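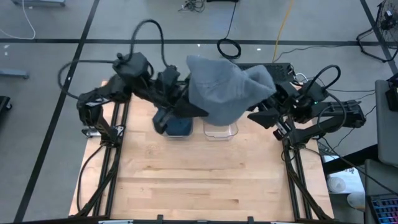 A maple tabletop with a dark blue container on it.

My aunt kept her money in four parts, and she had kept it that way since before I could do long division. She called the parts by the places she had bought them, so that the bond fund was Caltier, the stock fund was Satudholm, the gold was Vaněk, and the cash was Uvville, after the town where the savings bank was. Every April she put the kettle on, spread the statements over the kitchen table and brought them all back to a quarter apiece, and if I happened to be visiting I was allowed to read out the numbers.

The year she turned 84 she telephoned on a Thursday and asked whether I would come and do the adding. Her eyes were tired, she said, though I noticed when I got there that she had already done the whole sum in pencil and folded it under the sugar bowl.

"Satudholm has run away with itself again," she told me, pouring. "It always does that when I stop looking."

I read her the balances one after another, slowly, the way she liked. Satudholm was over its quarter by $3169, and Vaněk was so far behind that I read it twice, in case I had slipped a line.

"So we sell the one that's doing well," I said, "and buy the one that isn't."

"You say that every year, dear, and in the same voice."

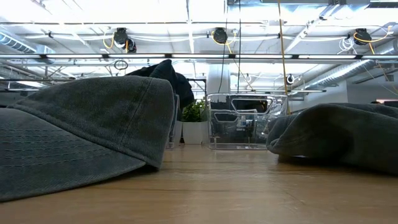
A faded gray cap on a light wooden table.

I suppose I did. I had a retirement account of my own by then, all of it in whatever had gone up the most the summer before, and I had been rather proud of it until the winter. I hadn't meant to mention that. But her kitchen was warm, and the second cup of tea is always the one that does it, and before long I had told her the whole story, including the part where I sold everything at the bottom and bought a couch.

She didn't scold me. She asked if it was a good couch.

"It's all right," I said. "It squeaks."

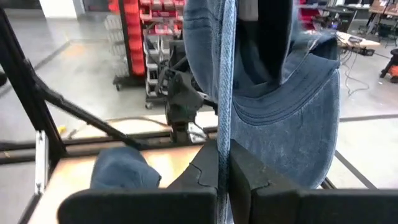

She took the pencil from behind her ear and turned one of the envelopes over, and on the back she drew a square and cut it into four, pressing hard, as she must have done for herself all those years ago. Then she slid it across to me – past the butter, past the cookies – and asked what I had left.

It wasn't much. I told her anyway.

"Well, take off 100 for something silly," she said, "and we'll divide up the rest."

We were still at it when the streetlights came on. She made me do the last quarter by myself, and when I got it wrong she waited, buttering a roll, until I found the mistake.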